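The people behind Oler would like it to refill drinks shelves in small shops. At the moment it handles cans on a table in Undby, and the engineer who runs the work there is in no hurry to promise more.

"People ask me when it will do the whole shop," she says. "I ask them what they mean by the whole shop. Lifting a can is one job. Knowing which can goes where is another, and cleaning up after a burst one is a third."

She came to the project in January from Risengate, a wholesaler, where she had spent four years planning deliveries. Her old depot stocked 3,474 product lines, 936 of them drinks. "I know what a night shift costs and how dull it is. That's my interest in it."

Cans and a green work surface, in every case:

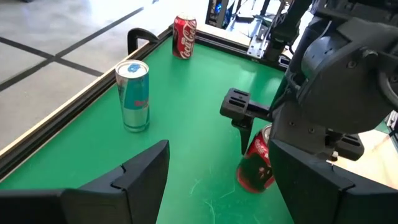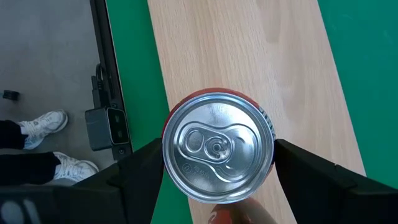
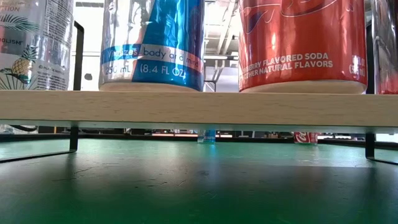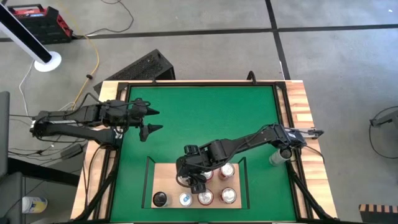
Can a machine like this fill a shop shelf on its own yet?

Small parts of the job are within reach, but a person still has to bring the stock, check the dates and deal with anything that falls over.

She thinks the home will take longer than the shop. "A shelf in a shop has a plan. My kitchen cupboard hasn't. My son puts the beans in with the cereal, and I can find them because I know my son."

Speed is the other trouble. A shop worker takes two cans in each hand without looking. Dinu, the software the team uses to plan each movement, works through them one at a time, and she has asked for that to stay as it is until the drops are fewer. "Fast and wrong means a sticky floor."

Three shops have asked to try Oler. She has told them all to wait, and to keep their evening staff on. Asked which chore she would hand over first at home, she says the recycling, and then changes it to the ironing.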